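Our first kitchen task in the robot club
October 31, 2019

I did not write here since July, so I have some news. I joined the student robot club in Derkuvdale, and our team of 2 is preparing for the Predum competition. My teammate is Piret Rätsep. We named our robot Vanags, which means hawk in Latvian.

The task this year is to tidy a kitchen. These are from our work at the counter.
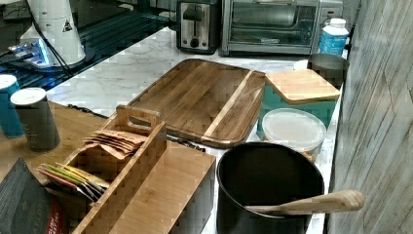
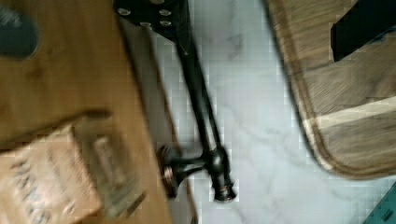
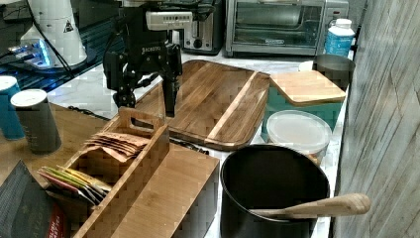
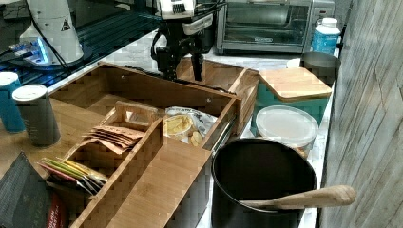
What is difficult for us

I thought that the heavy things would be the problem. For me the worst are the small packets of tea. They stand very close to each other in the wooden caddy, and the gripper must take only one. In the last picture there is also a bag of chips or crackers in the big tray. A bag like this changes its shape each time when you touch it, so our program must look again before every try.

The pan with the wooden spoon is easier, but Piret wants that we take the spoon by the handle and do not push the pan. We are still arguing about the angle.

Until now we have recorded 123 tries, and some 80 of them I have marked as good. Darius Vītola, our teacher, looked at my list and was more strict than me. He asked me to check it again with the rules open on the table, and I am doing this in the evenings.

Next week we will change the speed near the counter and repeat the packets. The team from Sivura will visit us too, and I would like to ask them how they solve the bags.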